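Rovberg Roll-In

The Rovberg Roll-In is a yearly gathering for custom vans, minitrucks and lowriders, held each August on the old fairground at the edge of Zutville. It grew out of a parking lot meet between two van clubs, one from Zutville and one from Sarberg, and it still has the easygoing feel of a neighborhood cookout, only with far more candy paint.

Format

The show runs over 2 days. Vehicles roll in from seven in the morning, and 241 entries were parked on the grass at the most recent edition, with a cap of 400 set by the fairground. There are seven judged classes, among them Street Van, Bagged Truck, Traditional Lowrider and the wonderfully anything-goes Unfinished class, where primer and bare metal are welcome. Owners in that class park with the hood up and a handwritten build sheet on the windshield, and the crowd around them is often the thickest on the field.

The evening cruise leaves the fairground at dusk and follows the river road to Salem and back. It is slow, loud and gorgeous – many of the trucks scrape sparks on the bridge ramp, to huge cheers from the sidewalk.

Styles

Vans from the Sarberg side lean toward long airbrushed murals, porthole windows and deep shag interiors. Zutville builders favor shaved handles, flat colors and very low stances. The two looks have mixed a good deal over the years, and a mural van on full air suspension is now a common and very welcome sight. Pinstriping is done live beside the main gate, and coolers, toolboxes and even lunch pails are painted on the spot.
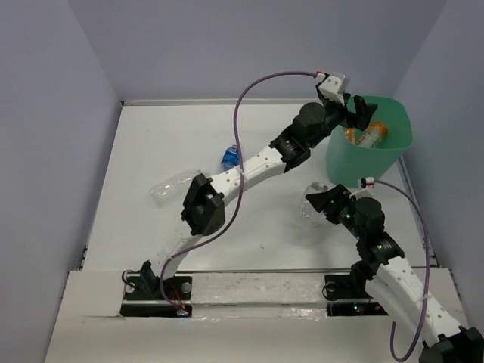 Sherif Saber has argued that the Unfinished class ought to get the first row by the gate, where a half-done truck can teach a newcomer more than any trophy winner. The organizers have kept it along the back fence, close to the shade trees.

Awards

Class winners receive a hubcap striped by hand with the name of the vehicle. Best of Show also leads the following year's cruise to Salem.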